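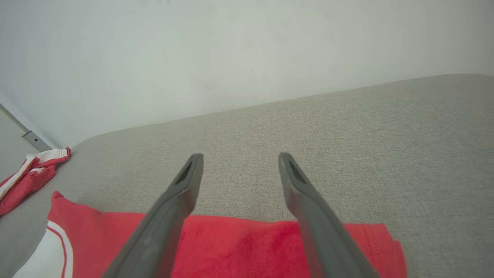
Pay Extras for the Fitting

Background casting in Fosumville runs on a rate sheet that has one line for the shooting day and no line for anything before it. The production company Undstead used that sheet all through its last season of regional commercials, and so did everyone else in town. I think the sheet is wrong, and the error is easy to fix.

A fitting is a work call. The extra is given a time and an address, has to bring several changes of clothing, and is photographed in each one. The wardrobe department approves a combination or sends the person away to find another. Travel and parking are on the extra. In Fosumville the usual slot is two hours on a Sunday, and the usual pay is zero, on the theory that the fitting is part of the audition.

That theory does not hold up. An audition decides whether a person is hired. By the time of the fitting, the booking has been confirmed and the extra has agreed to turn down other work for the shooting date. What is being settled is the color of a shirt. Principal performers are often paid for the same kind of session, and the tasks differ only in how much the camera will see.

The common objection is cost. The Cuervo listing service carried 2,673 background bookings for our area last year. Most were for a single day, and only a minority needed a fitting in person, the rest being handled by a note that said to wear plain colors without logos. For a typical commercial with four fitted extras, a flat fee of $50 each adds $200 to the budget. Productions spend more than that on a generator they rent as a spare.

A second objection is that payment would push wardrobe departments to skip fittings and take their chances on the day. Some would. I count that as a benefit. A fitting that is not worth $50 to the production was not worth a free afternoon to the extra either. Photos sent from home already settle most questions of color and pattern, and a rack of spare sizes on set settles most of the others.

Period work is different, and so is anything with a uniform. Those fittings have to happen and should be paid by the hour, with a minimum. Ultgate, which supplies costumes to several local productions, bills its own staff time for the same sessions. Everyone in the room is on the clock except the person standing on the tape measure end of the job.

The change I would make is small. Add one line to the rate sheet, below the day rate and above mileage: fitting, flat fee, payable whether or not the extra is used on the day. Print it in the casting notice so that people can decide before they reply. Casting offices that do this will pay slightly more per booking and will probably see fewer late cancellations, which cost them a morning of phone calls each time.

Extras can do something in the meantime. Ask about fittings before accepting a date, and ask in writing. If the answer is that the fitting is unpaid, ask whether photos will do.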